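Collero assembly cell, PC build package – worth the money?
Forum: Small Shop Automation > Kits and Services

sorcha_m
Hello all, and apologies in advance for the length. We refurbish office desktops, and I've been going back and forth with Collero over their PC build package. You get the arm, the gripper, a printed parts fixture made for your machines, and two days of setup on site. My question is whether anyone has lived with one through a busy season, and whether the fixture is as fussy as I fear. Our towers are all sorts, bless them.

finn_kleinschmidt
Hi Sorcha! We've had ours at Kleinschmidt since August and I'm fond of it, so read me with that in mind. The fixture is the clever bit, to my way of thinking. Every part has its own pocket – processor, memory, drive with the blue rails already on – so the arm always knows where to reach. The tower lies on its side next to it with the panel off. Two from our bench, one from the gripper's own camera and one from the side: 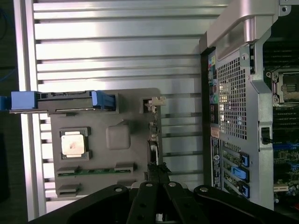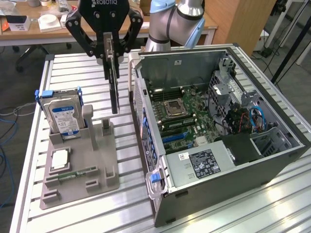
lieselotte_h
Lovely bench, Finn, but I'm going to be the grump. We trialed the same package in our Eton workshop and sent it back. Drives and memory, wonderful. Processors, no thank you. I don't like anything but a steady human hand near an open socket, and Collero wanted another 2,000 for the force sensing that would have made me feel better about it. That should be in the base price.

finn_kleinschmidt
Fair on the price, and I grumbled too. I'd disagree on processors, though. We paid for the add-on and haven't bent a pin so far. I still close the lever by hand, mind you, so maybe you and I are closer than it sounds.

kai_wiegand
Can you swap the fixture for a different model of tower without calling them out? That's what would decide it for me. My mother Edeltraud runs our front counter and takes in whatever comes through the door.

finn_kleinschmidt
You can, Kai. They send you the files and you print your own, then teach the new pick points, and that's an afternoon with a pot of coffee. The place points in the case take me longer.

lieselotte_h
An afternoon for Finn! It took two of us most of a day, and the manual was no friend. Ask for the Posutden training session before you sign anything, Sorcha. They don't offer it unless you bring it up.

sorcha_m
Thank you all, this is so helpful. I'll ask about the training and push on that add-on, and I think we'd start with drives and memory only. Finn, would you mind if I messaged you about the fixture files?

finn_kleinschmidt
Please do, evenings are best.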